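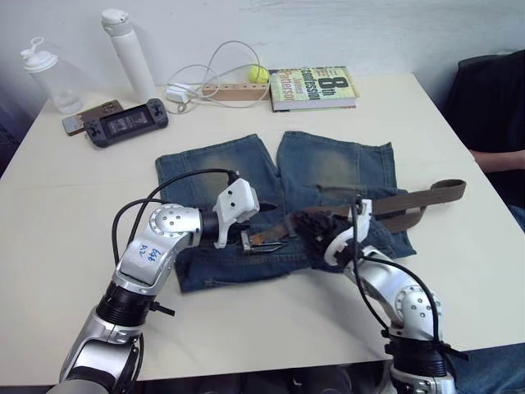
Ticket: Bundle stock goes negative after nightly sync

Product: Zolen inventory connector
Opened by: Graziella Sorrentino, Dridis
Assigned to: Svyatoslav Zhuravel
Priority: Medium
Status: Resolved

Problem

Denim items sold together with a belt are set up as bundles. After the sync on Wed 6 February, the bundle SKUs showed negative stock in the web shop. The same items sold alone were correct. Warehouse export has 1,017 rows; the connector log reports 1,000 rows read and no errors. 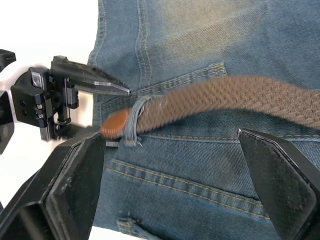

Running the sync a second time by hand gave the same row total. Clearing the connector cache made no difference. The export file opens normally and has no blank lines or duplicate SKUs.

Log

Svyatoslav: Page size is set to 200. The connector reads five pages and stops. Please send the value of max_pages.

Graziella: max_pages = 5. We never changed it. 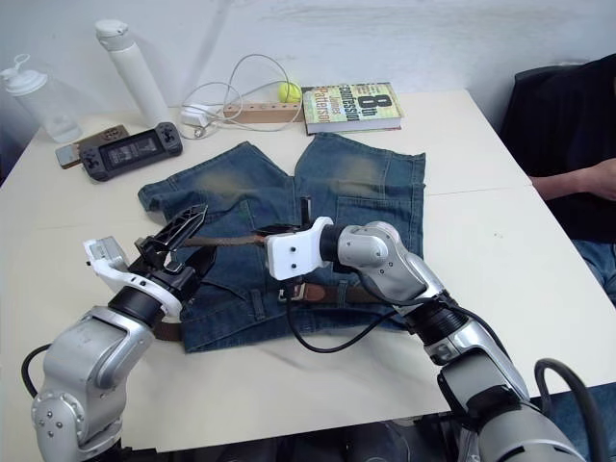 Svyatoslav: That is the old default. Belts are at the end of your export, so the last 17 rows were skipped and treated as zero. Bundle stock is then zero minus open orders. Set max_pages = 0 (no limit) and run a full sync, not a delta.

Graziella: Full sync done. 1,017 rows read. Bundle stock is positive again. Two open orders are still on hold.
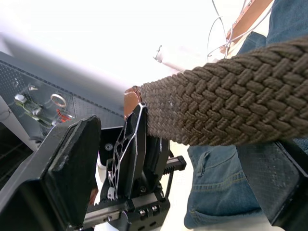 Resolution

1. Set max_pages to 0.
2. Run a full sync.
3. Release held orders by hand under Orders > On hold.

Default to be changed in the April release. Closed by Svyatoslav Zhuravel.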